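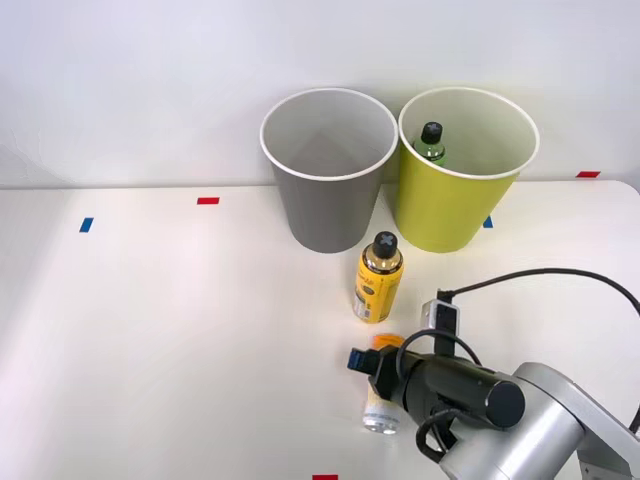

How many demonstrations should I record before I train the first policy for a simple sorting task? I teleoperate the arm myself and each episode takes time, so I don't want to record too few or too many.

Tremora
Start with 64 good episodes, train on them, and look at where it fails. Then record more only for these failures. In my first project I collected for two weeks before any training and later I found that my gripper opened too early in many of the recordings, so I had to throw them away. Change the start position of the objects a little every time – a few centimetres is enough at the beginning. Keep 5 episodes out of the training, otherwise you have nothing to compare with.

Plokau
depends on the task. I got something usable with 39 but the objects were always in the same place

Ezeani
I agree with the first reply, but I would add one thing about the speed. When the operator is tired, he begins to pause in the air before the grasp, and the model learns this pause also. I record for 15 minutes, then I rest and watch the episodes again before I continue. If there is a long stop in the middle, I delete the episode and do it again the same day, while the lights are in the same position. Also write down which colour goes where before you start. I changed my rule in the middle once and the data was not possible to repair.

Edited Feb 9, 2026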